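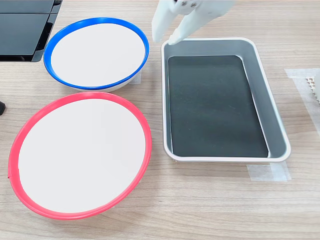
Gray tray with a black mat on a wood-grain table

Towing a small trailer with an electric pickup, range much lower than the dash says

flatbed_rory
Posted 2019-01-06

I bought a used Turix pickup in November from Gajewski, the dealer on the county road. It's the long range one, rated for 300 miles. Driving on my own with nothing in the bed I get 245 on the highway, and I'm fine with that. I don't drive slowly and it has been cold.

The trouble started when I hitched up my enclosed trailer. It's a Waka cargo trailer, the tall kind with the flat front and two axles. I use it to move display stands and tables to shows. Loaded, it is well under what the truck is allowed to pull. I charged to full, left home, and the dash showed the same range it always does. By the time I got to the first town it had dropped a lot more than the miles I had driven. It kept doing that all the way. Going by what was left in the battery when I stopped, I would have gotten 154 miles from a full charge.

The truck pulls the trailer with no effort at all, even up the long hill past the reservoir. So power isn't the problem. I want to know if this much loss is normal or if I should be asking the dealer to check the battery. I also want to know how people plan trips with a trailer when the number on the dash can't be trusted. The Fikura app told me I could skip a charging stop that I really needed.

Things I have already checked: tires on the truck and trailer are at the pressure on the sticker, trailer brakes aren't dragging (hubs were cool when I stopped), and the truck has no warning lights. I had it in normal mode. There is a tow mode but I couldn't see what it changes so I left it off.

Thanks for any help.

Jarosław Czerwiński

Your battery is fine. You lost a bit over a third of your usual highway range, and with a tall flat-front trailer that is what I would expect. I pull a similar one with a different truck and my loss is worse than yours.

The weight isn't what is costing you. Weight matters when you speed up and when you climb, and you get part of that back going downhill through regenerative braking. Air is what costs you on the highway. A flat wall behind the truck that is taller and wider than the cab has to push through the air the whole way, and none of that energy comes back. The drag also goes up fast with speed. Slowing down a little does more good than leaving half your load at home.
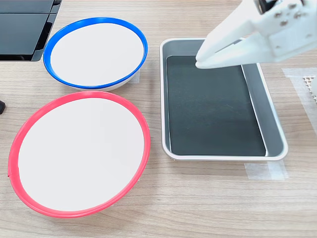

A gas truck has the same problem, by the way. People notice it less since the tank is big and there is a gas station at every exit. If you ever towed the Waka with your old truck, look at what you spent on fuel that day.

About the dash number. On the Turix it is worked out from your recent driving. If your last few trips were without the trailer, it has no idea what is coming. It will catch up, but slowly, and it then reads too low for a while after you unhitch. Tow mode fixes part of this. It keeps a separate history for towing, so after a couple of trips the number gets closer. It also changes how the truck brakes when you lift your foot, and it turns off the lane keeping, which you don't want on with a trailer anyway.

What I do for trips:

1. Reset the trip meter as soon as the trailer is hitched. Look at the energy used per mile after you have been at highway speed for a while. That is your real number.

2. Work out how far a full charge takes you at that rate, then plan stops well short of it. I want to arrive with a decent amount left in case a charger is broken or there is a headwind.

3. In the Fikura app, open the vehicle page and raise the consumption figure by hand. It doesn't know about the trailer unless you tell it. Change it back afterward.

4. Check the charging site on a satellite map before you go. Many of them are spaces you have to nose into, and you will have to drop the trailer somewhere to charge. Pull-through spaces exist but there aren't many.

5. Warm the cab while you are still plugged in. In winter this helps on any trip, and more so when range is short.

If you want to rule out the battery completely, drive the same road at the same speed without the trailer. If you still get your 245, there is nothing to take to the dealer. 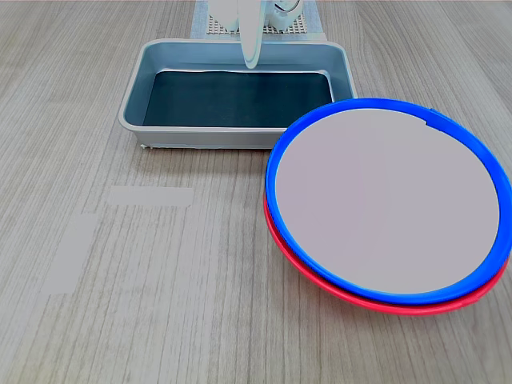

haulin_bee

Same thing happens to me. Get a lower trailer. I switched to an open one with a tarp and it was a big difference, but you need to tie the tarp down tight or it flaps and then you are back where you started.

Also don't bother with Gajewski for this. I asked them about towing range and the guy read me the brochure.

mott_in_the_valley

I agree with most of what Jarosław wrote but I'd be careful with the tire pressures. The sticker on the truck door is for the truck with a normal load. Look in the owner's manual, there is a separate table for towing and the rear tires are higher. The trailer tires go by the trailer's own plate.

Check how the trailer sits too. If the nose is up, it catches more air underneath and it handles badly. Park on level ground with everything loaded and look at it from the side. If it isn't level you want a different ball mount, and they are cheap.

One more thing is where you put the load. Heavy stuff goes ahead of the axles but not all the way at the front. That won't do anything for your range, but you mentioned tables and stands, and those slide if they aren't strapped.

flatbed_rory

Thanks everyone. I'll do the run without the trailer when the roads are clear and try tow mode on the next show. I did change the figure in Fikura and it now adds the stop I needed. The trailer does sit nose up, so I am going to look at ball mounts.

We use cookies to remember your settings and to see how the site is used. By continuing to browse you agree to our cookie policy. Accept | Manage settings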